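Screen Printing the Harbor: My Studio Project Report

So my plan for this project was a set of 20 screen prints based on the old boat sheds at Dirnosdale. I ended up with 14 I'd show to anybody, and I'm fine with that (mostly!).

I started with pencil sketches, then cut paper stencils for the big flat shapes. Dalal Hakim, who taught our section, kept telling me to drop the outlines. I fought her on it for two weeks — then I tried one without them and the sheds finally looked heavy, like they do in real life.

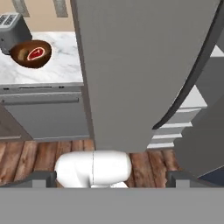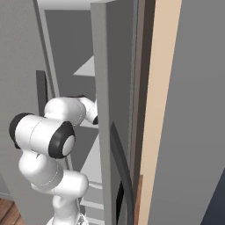
Color was the hard part. I wanted a rusty orange over a blue-green, and my first mix dried way darker than it looked in the cup. I switched to a transparent base and pulled the orange last. My mesh was an 80, which eats fine detail, so the ropes came out as blobs. I redrew them thicker and burned the screen again.

Registration drove me nuts. Dorian Riviere lent me his hinge clamps and that fixed most of it, though prints six and nine are still off on the left side.

The set went up in the Cordier hallway on 16th May. My materials came to 107 dollars, mostly paper. If I do a second set in July I'd like to try a finer mesh and maybe a night version — I've already got sketches for that one.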